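Bottle shelf and worktop, revisited
2 April 2020

The shelf went on the worktop in the end. I had planned to fix it to the wall, but the partition is hollow and the plugs I had were rated for 4 kg each, so a freestanding unit was the safer choice. It is the Bestular, the small one: pale wooden top, thin black metal frame, side rails that come up past the top at both ends. Nearly 200 mm of clearance underneath, enough to get a cloth through without lifting anything.

Loading order is tall and white to the left, coloured and small to the right. The wide white containers take up more depth than the catalogue drawing suggests, so one small yellow bottle has to sit in front of them. I would prefer a single row. The pink, the yellow-green and the light blue are the ones with the least in them and are due to be decanted.

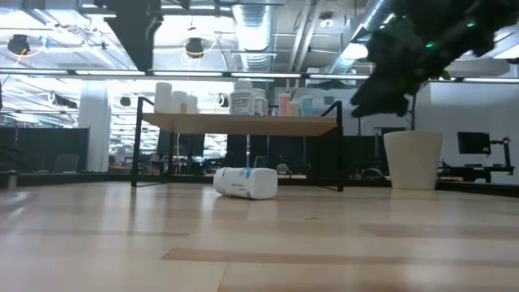
Shelf loaded, with one white bottle still lying on the wood in front.

The side rails stop things going off the ends. There is no lip at the front. Brornero sell a clip-on rail for 6 euros, but it is made for the older frame section and I have not found anyone who has tried it on this one. A strip of clear edging would do the same job.

Now the wood. Oil is Odar matt, thinned for the first coat, then two full coats with a day between them. I used Vlček pads for cutting back, the fine grade, always along the strips. "Matt" is optimistic - there is a definite sheen under the ceiling lights, more on one side than the other depending on where you stand. The colour spread between strips is wide, cream through to a darker tan, and oil will not even that out. Stain would, but I like the spread.
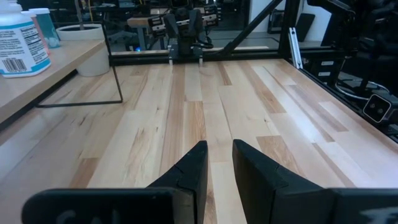 Butcher-block strips, running lengthwise. Sheen on the right.

Still to do: labels facing forward, felt under the shelf legs, and a third coat if the rings start to show. The tin has a recoat interval of 99 days printed on it, a figure I intend to ignore.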